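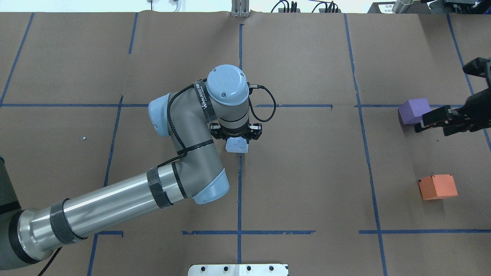

桌面铺纸打格子,纸起皱、胶带歪,摆上去的泡沫块还老压线,怎么办?

Serpil Coşkun

先交代一下情况。我在一张大桌子上铺了牛皮纸,用那种刷墙用的蓝色美纹纸胶带贴了格子,格子里摆彩色泡沫方块。原计划是一个下午弄完,现在是第二个星期。

问题有三个,按让我生气的程度从低到高排。

一是纸。买的是70克的卷装牛皮纸,铺的时候看着挺服帖,去倒了杯水回来,靠桌子里侧那一头就开始起褶子。抹平了这边,那边又鼓起来,像在被窝里追一只猫。我试过拿书压了一夜,第二天早上书很平,纸照旧。

二是胶带。我自认为贴得很直。贴完退后两步,发现横的那几条和竖的那几条对“直角”的理解各有主张。拉起来重贴,牛皮纸的表层就跟着胶带一起走了,留下一条毛茸茸的印子,只好再用一条胶带盖住,于是那一格就比别的格子窄。

三是方块。我想要每块都老老实实待在格子里,可它们总是停在线上,尤其爱停在横竖胶带交叉的地方。泡沫又轻,袖子带一下就挪位。朋友建议我用双面胶固定,可我还要拿起来换位置,粘死了还玩什么。

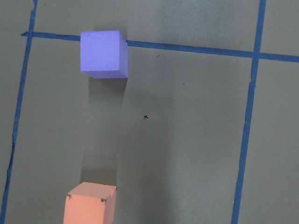
淡紫蓝色那块正好骑在横胶带上;橙色那块靠近上角的两处黑记号,右边的有点像个小叉。

另外还有个小问题:泡沫块上想做记号,用什么笔不会晕开?总觉得墨水一碰到泡沫就糊成一小团。

预算不多,桌子不能打孔,也不能刷胶。谢谢各位。请不要回复“换张桌子”,上次在别的版块问椅子晃的事,得到的答案就是换把椅子。

退休裱糊匠

你这个毛病我看了四十年,只不过以前是在墙上。一样一样说。

纸起皱,多半跟卷得太紧有关。卷装纸有记性,你把它摊开,它心里还是一卷。提前一天裁好,比桌面四边各多留一巴掌宽,反着卷一遍,松松地放着,第二天再铺。另外看看房间潮不潮。牛皮纸吸潮会涨,涨了又没地方去,自然就拱起来。你倒水那一趟和它没关系,放心。

铺的顺序也要紧:

先固定中间,再往两头赶。拿块干布或者旧银行卡包上布,从中间往外推,力气要匀。推到边上,把多出来的纸折到桌沿下面,在桌子背面用胶带拉住。胶带隔一段贴一小截就行,别整条边封死,封死了纸没有退路,它就在你最看得见的地方起褶。

已经铺好又不想拆的,可以把褶子最厉害的那一边松开,隔着一层薄棉布用熨斗低温走一遍,不开蒸汽。桌面怕热的话就把纸揭下来到熨衣板上去熨。千万别喷水!有人会教你拿500毫升的喷壶雾一层等它绷紧,那是裱画的路子,要有浆糊在底下拉着。你这个光喷水,干了以后得到的是一张地形图。

至于胶带,你的问题出在用眼睛贴。眼睛是会安慰人的。先用铅笔和直角尺画线,画得淡一点,胶带的一侧对着线走。定好一条最长的做基准,别的横线都从它量过去,竖线拿直角尺从它立起来。不要从桌沿量,很多桌沿自己就不平行,尤其是老桌子。

胶带拉出来以后两手绷直,离桌面一点点悬着,对准两端再放下去,中间自己会落直。一边走一边摁的,十条有九条是弯的。

撕胶带要慢,往回折着撕,胶带贴着纸面往后走,别往上提。还是起毛的话,贴之前先把胶带在裤子上粘一下,去掉一半黏性。裤子要干净的。我老伴对这个方法有别的看法,但确实管用。

你说起毛的地方又盖一条,格子就窄了。那一格就让它窄着吧,下次换纸再说。

格子间主任

楼上讲纸和胶带讲得比我好,我补充方块的部分,顺便提一点不同意见。

我觉得楼主先要想清楚,到底线是给格子用的,还是给方块用的。如果你想让方块待在格子中间,那胶带只是围墙,中间还缺一个落脚点。每格正中用铅笔点一个小点,或者贴一个小圆点贴纸,放的时候瞄着点放。人手对“放在中间”这件事很没把握,对“盖住那个点”却很擅长。我带孩子们做过类似的摆放游戏,画点之前满桌压线,画点之后只剩一个孩子压线,那个孩子是故意的。

如果你反过来,想让方块对着线,那就把方块的一条边贴着胶带的外侧放,别骑在上头。胶带虽然薄,骑上去的方块底下总有一道棱,轻的东西放在棱上容易转。你一转身它歪了,你还以为是风。

方块太轻的问题,不想粘的话有几个办法:

底下垫一小片防滑垫,就是抽屉里铺的那种网眼的,剪得比方块底面小一圈,厚度2毫米以内,看不出来。垫片可以用一点白胶粘在方块上,桌面上什么都不粘,照样能拿起来换位置。

或者从底面掏个小洞,塞一枚垫圈进去,再用掏出来的泡沫堵上。重心一低就安分多了。缺点是掏洞的时候满屋飞泡沫屑,吸尘器吸到一半会发出一种很委屈的声音。先拿一块最丑的试刀。

换个材质的桌面纸也有帮助。牛皮纸有光面和糙面,糙面朝上,方块会听话一些,可是糙面更容易被胶带粘起毛。两头总得受一头的气,这个你自己挑。

关于做记号:泡沫块别用水性笔,墨顺着小孔跑,就是你说的糊成一团。油性细头笔可以,但有些发泡材料会被溶剂咬出小坑,先在底面点一下,等到晚上再看。落笔要轻,点一下就抬,不要描。想画叉就两笔,画完别回头去修,越修越像一只踩扁的蚂蚁。

浅色的方块用软铅笔其实也够,会蹭掉一点,蹭掉再画。另外建议记号都画在同一个位置,例如统一画在正面的上角,这样摆好以后谁转了方向一看就知道。两个角各画一个不同的记号更好认,连上下都分得出来。

我不太同意楼上说那一格窄着就算了。窄一格,你每天都会看见它。

路过的胶带

换张桌子。

开个玩笑,不过也没全开玩笑。我原先也是在桌子上直接铺,后来去旧货店抱了一块平整的板子回来,四周修一修,纸绷在板子上,背面拿钉书钉一打,想多平有多平。板子再搁到桌上,桌子一个孔都不用打。收起来的时候立在墙边,格子也不用重贴。

胶带我用的是 Praveck 的,46米一卷,蓝色,比便宜的好撕。便宜的放一个六月再去撕,能撕出一份遗嘱那么长的碎条,一条一条的,每条指甲盖那么宽。美纹纸不管什么牌子,都别让它在太阳底下待太久。

还有,记得量一下最大的那块方块再定格子大小。我第一次就是先贴格子后买方块,剩下的事你猜得到。

Serpil Coşkun

谢谢三位。反着卷纸的办法今晚就试,纸已经裁了,正在走廊里松着,家里人进出都得跨过去。

直角尺翻出来一把,和桌沿一比,桌沿果然是歪的。这张桌子我用了好多年,一直以为是我写字斜。

防滑垫明天去买。裤子粘胶带那一招也试过了,黏性确实小了很多,因为上面现在全是猫毛。猫不是我的,裤子上为什么有猫毛我也在查。

窄的那一格,我决定先留着。格子间主任说得对,我每天都看见它。

联系我们 | Flillness 互助站 版权所有 | 返回顶部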